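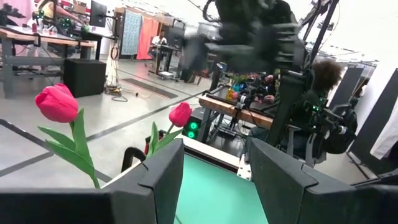 What has the grant paid for so far?

Most of it has gone into the arms. Of the $3268 received, the largest part went on joint motors and bearings, and the next largest on aluminium for the frame. What remains is set aside for spare cable and one replacement gripper motor. Receipts are in the shared folder in the order they came in.

Home | Projects | Reports | Shop Hours | Contact

Flosetti progress report
Prepared for the Bilyk Small Projects Fund
9/17/26

Flosetti is a two-armed flower arranging robot being built in the shared workshop at Hostmont. The aim set out in the application was for the arms to pick up artificial tulips from a table and stand them in a vase. We also said we would publish drawings that another workshop could build from.

Work finished this period

Both arms are assembled and mounted on opposite sides of the table. The table has a black aluminium frame with a mint-green top. We tried a darker top first and the software had trouble telling the dark tulips from the background, so it was changed.

The arms now run from the same controller. In the spring they ran from separate ones and drifted out of step after a few minutes. Joining them took longer than planned because the Skulliten driver boards we bought second-hand came with two different versions of the firmware, and one version could not be updated without opening the case.

The finger blocks have been redrawn once. The first version had a smooth inner face and the stems turned in the grip whenever a flower head was heavy. The current version has a shallow groove. It holds a stem well enough to lift it and turn it, and it does so with flowers of different stem lengths.

Test results

We ran 165 pick-and-place attempts with the new finger blocks. A flower ended up standing in the vase in 70 of them. The commonest fault was the stem touching the rim and sliding off to one side. The next was the gripper opening too early. A vase or cup was knocked over in 13 attempts, nearly all of them when the second arm was moving in while the first was leaving.

Leaves are a bigger problem than we expected. They stick out past the stem and catch on the rim or on flowers that are already in the vase. Trimming them would raise the score, but the application says whole flowers, so we have left them on.
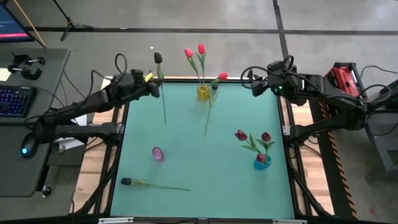
Svyatoslav Derkach wants the cables moved inside the arms before any more tests are run, and thinks the loops at the wrist are costing us accuracy every time a joint turns past a certain point. He may be right. Moving them means taking both arms apart, and we would lose several weeks of testing. For now the plan is to re-tie them with more slack and measure whether the wrist error changes. If it does, the arms will come apart over the winter break.

Changes from the plan

The camera on a separate mast has been dropped. Wrist cameras do the close work, and one overhead view covers the table.

The drawings will be late. The frame and the finger blocks are ready to publish. The shoulder joint is not, as we have changed the bearing seat and have not yet built one from the new drawing. We would like to move this item to December.

Next steps

- Re-tie the wrist cables and repeat the tests.
- Slow the last part of the approach to the vase.
- Keep the second arm back until the first is clear of the table.
- Build one shoulder joint from the new drawing.
- Print a second set of finger blocks in a softer material.

No further money is requested at this stage. If the arms have to come apart, we may ask to move the gripper motor money over to connectors, and would write to you first.

Hnat Didenko
Hostmont workshop

Comments (3)

marg_t
Did you try a vase with a wider neck? My guess is half those rim misses would go away.

Hnat Didenko
We have one on the list. I want the numbers for the narrow ones first so there is something to compare it with.

bench7
Please put the frame drawings up now even if the shoulder isn't ready. I could start cutting this month.

Older reports | Back to projects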